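Taltus: simulated cap-seating episodes for the Kobori cell

Contents
Summary
Intended use
What is in an episode
How episodes were made
What changes on the floor
Known limits
Versioning

Summary

Taltus is a set of 500 simulated manipulation episodes made by Dosasby for the Kobori cell, the hand assembly station at the Luveck plant where round caps are seated in a fixture before a unit goes to test. The cell is being changed from hand work to shared work: a robot arm will place the caps, and an operator will load, check and release. The set was built to train and test the placing step before any hardware went onto the floor.

This card covers the data and also the work the data stands in for. The second part was added at the request of the cell's operators, who asked that anyone using the set know which parts of the job it leaves out.

Intended use

Training and offline testing of policies for grasping, carrying and seating round caps. Comparing policies on the held-out split. Walking operators through the planned motion during training.

Not intended for setting cycle targets, for judging the speed of a human operator, or as evidence in a staffing decision. Simulated time is not floor time. The license file repeats these three exclusions and they apply to derived sets as well.
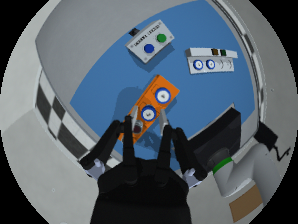
What is in an episode

Each episode holds two rendered video streams, joint positions and commands for the arm, gripper opening, a task label and a result flag. The wrist stream is wide-angle and is stored uncorrected. The overhead stream shows the table from farther out. Both streams share one clock. If you undistort the wrist stream, do it after cropping and write down the parameters, or your results will not compare with ours.

Task labels are seat, remove, press and idle. Seat and remove refer to a blue-and-white cap and the orange fixture. Press refers to the white box with the green button and the blue button. Idle episodes contain no commanded task and are kept for drift checks. Object positions are randomized within limits set in layout.cfg. Lighting is not randomized in this release.

The split is fixed: 100 episodes are held out for test and the rest are for training. Do not reshuffle. An earlier internal copy used a random split and produced near-duplicate starts on both sides, so results quoted from it should be discarded.

How episodes were made

Operators from the cell drove the simulated arm with a handheld controller. The people who seat caps for a living chose the approach angles, and this shows in the data. They come in lower and slower than the engineers did in the pilot, and they stop short of the fixture before the final move. The first engineering review marked that stop as wasted motion and proposed trimming it. Operators objected: on the real line the stop is when you look for a burr on the seat. It was kept.

Sessions were run on paid time, during the shift, with relief cover at the station. No names, voices or operator video are stored. Operator codes were used during collection to balance the sessions and were deleted before export. They can't be recovered from the files.

Failed attempts are included and flagged. A dropped cap ends the episode. A cap seated at a tilt is flagged as a failure even if it would pass by force on the real fixture.

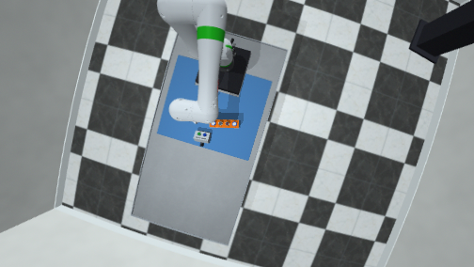
Card text: Emiko Iwasaki, Dosasby
Last revised: August
Applies to: Taltus, all splits

What changes on the floor

Before the change, an operator at the Kobori cell picked caps from the tray, seated them by hand, pressed to release and logged the unit. The seating motion was the same throughout the shift. Wrist complaints from the cell were the reason the project was funded, and the request came through the plant's safety group.

After the change, the arm does the seating. The operator loads the tray, clears jams, checks seats by eye and touch, and decides whether a unit goes forward. The number of people per shift at the station stays the same through the trial, which runs for 11 weeks. What happens after the trial has not been decided, and this card should not be read as a promise either way.

The plant has 28 operators qualified on the cell. All of them are offered the recovery course, which covers stopping the arm, moving it clear by hand, restarting from a known pose and reading the fault log. The course carries the same pay grade step as the test bench course. That was settled before collection began.

Some effects were not planned for. Checking is harder to do well for long stretches than seating was, since the hands have less to do. Rotation was shortened for this reason. New hires will learn the cell without having seated caps all day, and the experienced operators doubt that someone can judge a bad seat by touch without that practice. The current answer is to keep one hand-seated batch per shift. It costs output, and the cost is booked to training so that it does not count against the shift.

Faults also need a clear owner. When a unit seated by the arm fails at test, the record now lists the cell and the policy version. The operator code is recorded only if the unit was released by override.

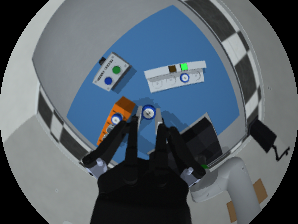 Iwasaki's draft of this section was passed around the cell, and one operator wrote back that the part about checking was too mild. By the second half of a shift, the comment went, you start trusting the arm, and then you are only standing there. The same person asked for a way to slow the arm from the station without calling anyone. A speed selector with two settings has been added to the station design. Either setting may be chosen at any time and the choice is not logged against the operator.

Known limits

Contact is simplified. Caps in simulation do not have burrs, oil or molding flash, and the fixture does not wear. A policy that does well on the test split has shown nothing about these.

No person enters the workspace in any episode. The set can't be used to test behavior near hands.

Shadows are rendered from a single fixed setup. Policies trained only on this set may lean on the gripper's shadow as a depth cue. Check for this by rerendering with shadows off; the flag is in render.cfg.

Sound is absent. Several operators reported that they tell a good seat by the click, and nothing in the set replaces that.

Versioning

Changes to labels raise the minor version. Changes to the split raise the major version and need sign-off from Dosasby and from the operators' representative at Luveck. Report label errors with the episode index and the time offset in the wrist stream. Comments on the floor section go to the same tracker under the tag "station" and can be filed without a name.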